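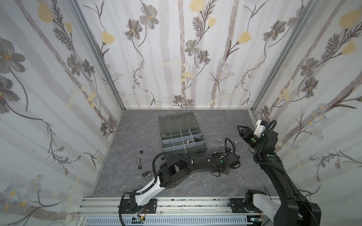

Fig. 1. The sorting cell at Harno: two arms on one rail, with the parts box open between them.

Handout 2 - Visit to the Harno workshop

Please read these notes before the February visit. Our host is Urmila Bisht, and the group will be led by Bouchra Abdel Rahman. The demonstration is of small parts sorting: nuts, bolts and similar hardware must go from the work surface into the compartments of a box.

During the demonstration, look first at how the two arms share the space. Write down which arm moves and which one waits.

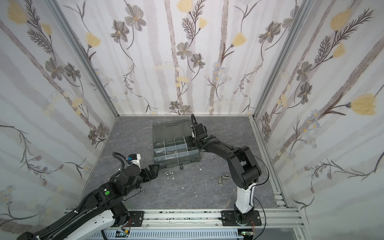 Fig. 2. Both arms near the box, with nuts lying in front of it.

The second point is the grasp. A hex nut which lies flat offers very little height to the fingers, and a wing nut offers a different shape from each side. 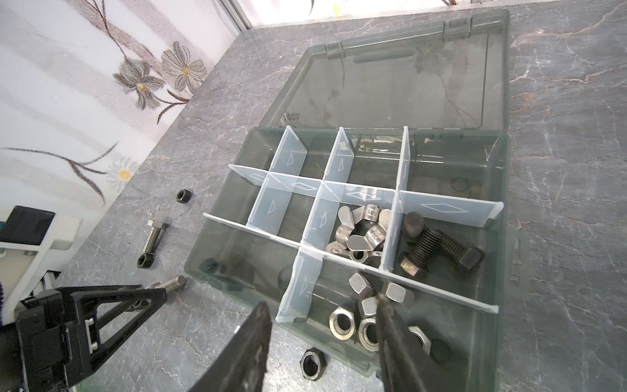
Dividers make the task more difficult - the fingers need room to open, and the walls are close. Ask how the approach angle is chosen.

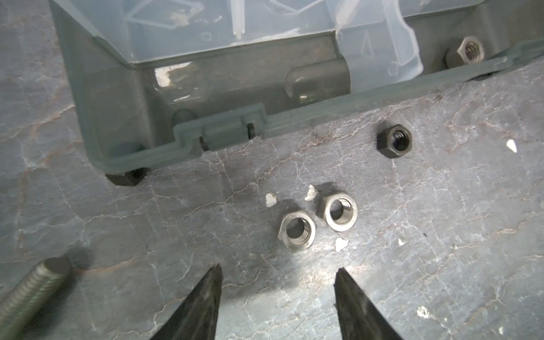
Nuts which touch each other are a known problem. The gripper may take both, or push one away. In your report, propose one method to separate them and explain it with a sketch.

The report should have no more than 200 words, without the sketch. Bring it to room 153.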